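How do you sort a mixed pile of baby and toddler stuff so it stays sorted?

Posted in Home & Family > Organizing
3,957 views

Danica Pavlović

Hi everyone, first time asking, long time reading. I have an 11 month old and a three year old and everything the two of them use ends up on one table in our living room. Bath toys, plush toys, towels, snacks, the boxes things came in, all of it. I clear it at night and by ten in the morning it's back. My sister says I own too much and she may be right, but I've already given away two bags and the table looks the same to me.

What I'm after is a system for the sorting part. I've tried going by kid (my oldest takes everything anyway), and I've tried going by room, which fell apart because half of the things live in the bathroom AND the living room. We have one closet, a low bookcase with five cubbies from Fornwood and a hook rail on the back of the bathroom door. I don't want to buy furniture. Small bins are okay.

Also, what do you all do with the flat plastic things? The little cards and sheets and play pieces that come with toys. They slide under everything and I find them weeks later behind the couch. And is it worth keeping product boxes? My husband keeps every single one.

Thanks in advance, I read everything even if I'm slow to reply!

Teresa Mac an tSaoi

Oh I know this table. Mine was in Duslow, in an apartment with even less closet than you've got, and I had twins plus a cousin's little boy three mornings a week. I'll tell you what I ended up with, take whatever's useful.

First off, forget about whose it is and forget about the room. I sort by what has to happen to the thing next. Does it get washed? Does it get eaten? Does it get played with? Does it go out the door? Four piles, and you can do it with a baby on your hip because you don't have to think. Anything cloth goes in the wash pile unless I folded it myself that day. Snacks go up high right away - if a packet stays on the table one of mine will find it and bite through the end.

The play pile is the big one, so that gets split again, into soft and hard. Soft toys can be squashed, so they can go in the worst, most awkward cubby you have. Big plush things I don't put in a bin at all. They sit on top of the bookcase or on the bed, because one long stuffed animal fills a whole bin and then you've got nowhere for the other nine.

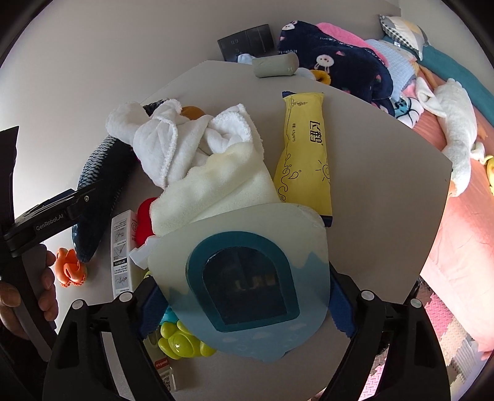

Hard plastic gets split by whether it goes near water. I keep a mesh bag on the bathroom door for anything that's been in the tub, and once it's been in the tub it's a bath toy forever, even if it started out as something else. That one rule saved me so much walking back and forth! Your hook rail would be perfect for it.

For flat things, stand them up. I can't say this loudly enough. Lying down they disappear, standing up you can flip through them like records. I used an old napkin holder for years and then a plastic letter rack from the Ustholm shop, the cheap one, and it's still going. Cards, shaped sheets, thin board books, the instructions for things, they all go in there on edge.

Boxes: keep them until the return window closes, then cut out the panel with the instructions if you think you'll need it and recycle the rest. The panel goes in the letter rack too. Your husband can have one shelf in the closet for the ones he can't part with. One!

And do the sorting at nap time instead of at night. I was useless at night, I just moved the pile to a chair.

Damir Milošević

get a big basket and throw it all in. 50 toys or 5 toys doesn't matter, they dump it out anyway. takes me two minutes

Dragica Lazarević

I agree with most of what Teresa wrote, except I wouldn't put snacks up high if your three year old is a climber. Mine pulled a kitchen chair over the second day. We use a lidded tin by the bread box now and she has to ask.

A couple of things to add. Anything small should be kept apart from the baby's things completely, and I mean a different bin with a lid and not just a different corner of the same cubby. I check pieces with the cardboard tube from a toilet paper roll, and if it drops through, it goes in the lidded bin. Second, for towels and little blankets I'd keep two on a hook near the table and put the rest in the closet. They tend to pile up where you use them, and then the toys get rolled up inside and go through the laundry. I've washed a wooden train that way. Twice.

For labels I just draw on masking tape. My son can't read but he knows what a fish is.

Danica Pavlović

Thank you all! I did the four piles this morning and got through most of the table before the little one woke up. The wash pile was bigger than everything else put together. The letter rack is a great idea, I have an old Kovačević file holder in the closet that I think will work if I turn it sideways. Dragica, I'm trying the tube thing tonight.

Zlatko Kolev

Does the mesh bag not drip on the floor? Ours hangs over the tub for that reason, on a suction hook that falls off every November when we start running the heat.

Teresa Mac an tSaoi

It drips a bit, I put the bath mat under it. Shake the squirty ones out first, they hold more water than you'd think.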